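How to budget a two-arm cell without getting burned

Posted Sep 11, 2023 by Theda Hamann

Quick one, typing this between calls. People keep asking what a two-arm setup costs and the arms are the only thing they've priced. Wrong place to start. Do it in this order.

Step 1. Write down the job. One sentence. Ours at Dretusville was "two arms handle small parts and boxes on one table, wrist cameras on both." If you can't get it into a sentence you are not ready to ask for quotes.

Step 2. Draw the table and the reach. Paper is fine. Mark where the bases go and where the grippers need to meet. Then pick arms. Not the other way around, we did that in February and sent a pair back.

Step 3. Price the structure on its own line. Extrusion, base rail, mounting plates, walls, floor surface. Get the rail cut to length by the supplier, worth it. Bundix quoted us 142 for cutting and end-tapping and I'd of paid double. Add brackets. Then add more brackets.

Step 4. Cable stuff gets its own line too. Conduit, zip ties, connectors, spare wire. Cheap each, adds up. Allow slack at the shoulder, where the arm swings most. Short conduit = buying it twice. 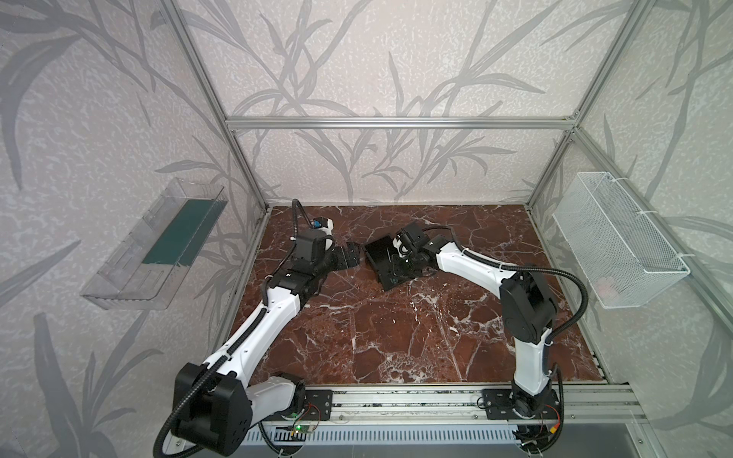 Tomoyo Kikuchi: Agree on the cable line, but I'd put power supplies there as well. We left ours under "misc" and the whole order sat for weeks waiting on a second approval.

Good point, adding it. Anything under "misc" gets questioned. Name it.

Step 5. Cameras and mounts. One per wrist minimum. Budget the bracket, the cable and a spare of each. If you can print brackets in house, put down filament and somebody's hours. First version won't fit. Ours didnt, neither did the second.

Step 6. Storage inside the cell. Baskets, trays, something to hang on the posts. Tiny money but put it in now, otherwise someone is expensing wire baskets one at a time till spring.

Step 7. Walls and floor. Choose the surface before you tune the cameras. Swapping it later means redoing the tuning, and thats labor nobody budgeted. Patterned or plain, either one, just decide.

Step 8. Spares. Gripper fingers first, then cables, then one full gripper if you can stretch to it. Lead time matters more than price here. Ask the supplier in writing. Wieczorek gives you a date, Hukov gives you a range, so I plan on the far end of the range.

Step 9. Test objects. Real boxes, real parts, same size and color as the job. Dark box on a dark table is a harder test, so get a few of those and try them early, before you sign off on the cameras.
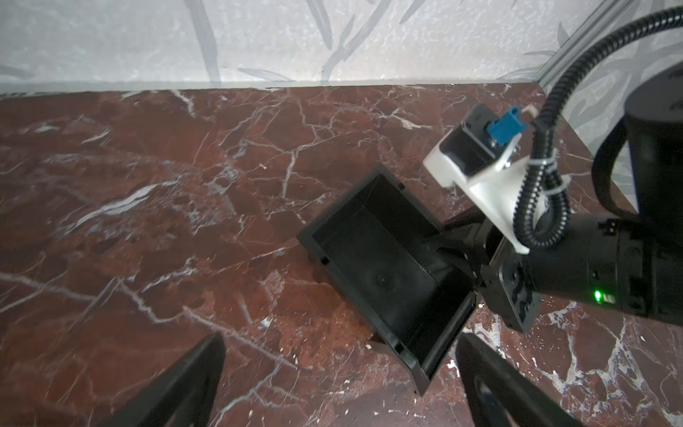

Should I buy both arms at once or start with one?

Buy both if the job needs two hands. Shipping is one charge and you get matching firmware. If you're not sure yet, buy one arm but build the full-width rail and leave room for the second plate.

Step 10. Add it up, minus the arms. Our total for everything that wasn't an arm came to 1,178, and the first draft had less than half that. Put the two totals side by side on the request so whoever signs sees them together.

Step 11. Hold back 4 weeks between delivery and the first real run. Put it on the calendar and dont let anyone book it.

Spreadsheet template is with Triin Rätsep, ask her for the current copy. The old one has a broken sum in the spares tab.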